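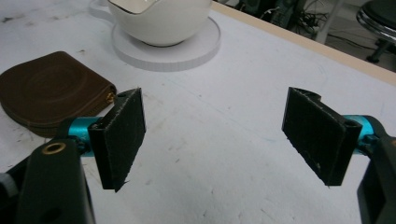
Hello! I'm Tymofii Vakulenko and I run the Tuesday-less, timetable-less thing known as the Nalia table in Prukow, where people come to sort, mend and rearrange small belongings. I'm after 8 people to join me for a run of tabletop sessions, and I'd love it if you were one of them.

What you'd be doing is simple enough. You sit at a white table (scruffy, pencil lines all over it, please don't dress up) and set out little everyday things: zip pouches, teacups, toy figures, desk ornaments, whatever's out that day. Then you put them somewhere that makes sense to you, and we have a natter about why. Some people line everything up, some make a heap and call it finished, and I'm happy with either!

Each session lasts two hours and there are 6 of them. You'd get 202 euros for the full set, paid after the last one, plus tea and whatever cake Farzad Farahani has brought in.

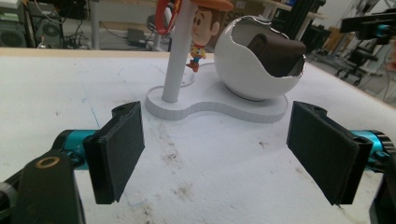 You don't need any experience. You do need to be over 18, fairly patient, and all right with handling breakable things, as there's china about. If you collect figures or novelty bits yourself, even better, and do bring a favourite along (nothing you'd cry over, though). I still haven't settled whether keepsakes should get their own session, so opinions on that are very welcome.

We're at 589 Kullcombe Road, up one flight of stairs, no lift I'm afraid. Bikes can come into the hallway.

To put your name down, drop a note through the door or ring the Nalia office and ask for Farzad or me. Tell us which you'd prefer, mornings or afternoons, and one object you can never find a home for. Names in by October 16, 2026, please.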